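Keep the boring ones

I've been collecting demonstrations for the arm at Rerine since May, and I've landed on an opinion that annoys some of my coworkers: we throw away far too much. Every time somebody trims a recording down to "the good part," I wince a little (and then I usually go and argue with them, sorry).

You know how it goes. You drive the arm through a task, you save it, and later a person with a trimming tool decides that the first few seconds are dead weight. Nothing's been grabbed yet! So off they go. We did this to the first 100 recordings in Toledo and ended up with a model that was great at finishing things and hopeless at starting them. Put it over a bare work surface and it just sort of dithered.

So what do I want in the pile? Moments like the one below, please, and lots of them. Fingers nearly shut, an empty tray off to the left, pale surface, white wall. If you were paying by the minute you'd cut it without blinking. I'd keep it, because a robot that works for a living is going to spend a good chunk of its day looking at more or less that.

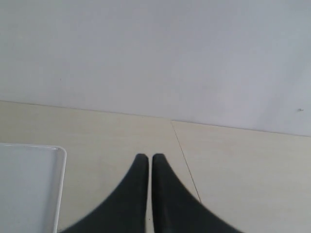 Konrad Chmielewska thinks I'm being romantic about it. His line is that 40 clean grasps teach more than any amount of waiting around, and that if you feed a learner hours of nothing, it gets very good at doing nothing. Storage isn't free either, he says, and neither is the person who has to label it all.

Okay, he's got a point, and I've seen it happen. When we tried Flonora's habit of keeping everything, the arm picked up our coffee breaks along with the work. It would stop in midair for ages! So no, I don't want every idle second. I want the pauses that come before a decision, kept whole and labeled as what they are, and I'd happily toss the ones where the operator was reading a text.

The last batch was 103 recordings, and I talked the team into leaving the starts alone on 32 of them. We'll train on those next, and Konrad has already asked to pick the test tasks.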